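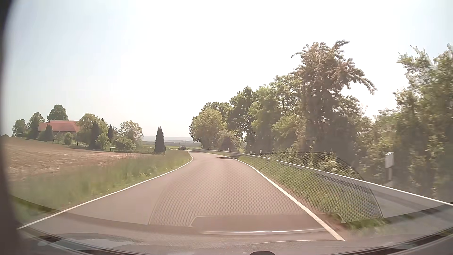

Tustberg has the money for its first self-driving shuttle! The town council voted on Saturday to set aside funds for 2 small electric vans from Zuro, to run between Tustberg and Skovell starting in August. It's a lovely route and a tricky one, with stretches of narrow country road that have white edge lines but no center marking, and bends with a guardrail on one side and open grass on the other. Those stretches decided the shopping list: the council is paying extra for a second set of sensors on each van and a fresh coat of edge paint before the first test run. Hassanpour Transit will handle charging and repairs under a 3-year contract. Some 800 people live along the line, and a one-way trip should take 30 minutes. Bids for the new bus shelters open next week.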